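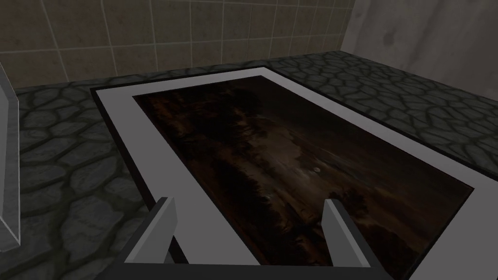 Recording demonstrations by remote control in simulation: how many, and how varied?

Posted by Hedinar, November 9, 2018

Our laboratory is preparing a set of simulated demonstrations in which an operator moves a two-fingered gripper by hand controller. We have 12 usable recordings of one grasping task. The trained policy approaches the object correctly but closes the fingers too early. Should we record more, or change how we record?

Manolakis

We would advise reviewing the existing recordings first. Operators often pause before closing the gripper, and those pauses teach the policy very little. Trim them, then record again with the object turned to a new angle each time. In our department, 125 demonstrations by 2 operators served better than a much larger set made from one starting position. 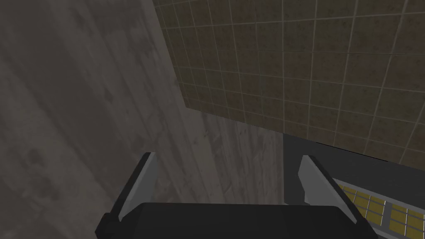
Starting positions near walls and panels should be included as well — operators tend to avoid them, and the policy then has no guidance there. Please also confirm that the finger command is logged at the same rate as the arm command. A delay between the two produces the fault you describe.

Skitia

More data is the answer. We used some 1,000 and had no trouble.

Flolbridge

The logging rate was the cause in our case also. It was corrected in June, and the old recordings had to be discarded.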